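Resetting the walking routes: notes on pace, grades and crossings

Posted 2018-04-14 by Leif Overgaard

I keep a spreadsheet of the walks I do through Cudton. It started in January as a way of finding out why the same route to the office took 13 minutes one morning and closer to twenty the next. The sheet has now reached 66 rows, and I have enough to say something about what it shows.

First, the method. I start the stopwatch when I lock the front door and stop it when I touch the handle at the other end. I note the temperature, my shoes, what I am carrying, and total waiting time at crossings. The waiting time goes on a second watch, an old Wetero with a split button that sticks in cold weather. I tried an app for a while and dropped it. It paused itself whenever I stood still, so the waits vanished from the total.

Moving pace turned out to be very stable. On flat ground with a light bag I walk at nearly the same speed every time, and the spread between the fastest and slowest days is small enough that I no longer look at it. A heavy bag costs a little. New shoes cost more than I would have guessed, though that may be the blister. Grade matters on one street only, the climb behind the Van den Broek warehouse, where I lose most of a minute going up and gain almost none of it back coming down.

That leaves waiting, and waiting accounts for nearly all of the variation. The direct route has 8 places where I have to cross. Two of them have signals with a long cycle, and if I miss the first one I generally miss the second as well - the offset between them is set for cars. The longer route by the canal has only two crossings in total. It is farther by every map I have checked, and over the winter it was slower on average, but its worst day was better than the worst third of the direct route.
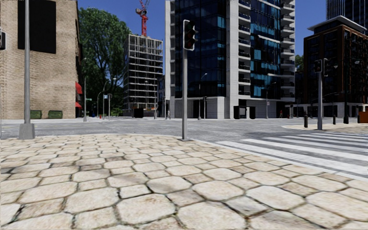
Does it pay to walk faster in order to catch a signal?

Only if the signal is in view and already counting down. Speeding up over a whole block saves a few seconds, and unless those seconds land inside the walk phase they are spent standing at the curb. I tested this for two weeks by walking fast on odd dates and normally on even ones. The fast days had a better moving pace and longer waits, and the totals came out close to equal. I also arrived warm, which I don't record but should.

Some corrections to the earlier post. I had the canal route down as passing the Hokov bakery on the north side. It passes on the south side, and the distance in the table was short as a result. I have fixed the table. I also removed three rows where I had stopped to talk to someone and forgotten to write down for how long.

A reader asked why I use the median for the comparison. With this few rows a single bad morning moves the mean by more than the difference I am trying to measure. When the sheet is longer I will give both. I would also like to separate waits at signals from waits at unsignaled crossings, which at present share a column - that was lazy of me in January and it can't be recovered now.

For the next stretch I am going to leave the house at a fixed time, to the minute if I can manage it, and see whether the pattern at the first signal repeats from day to day. If it does, shifting my departure by half a cycle should be worth more than any change of route. I have set the kitchen clock against the radio time signal and replaced the battery.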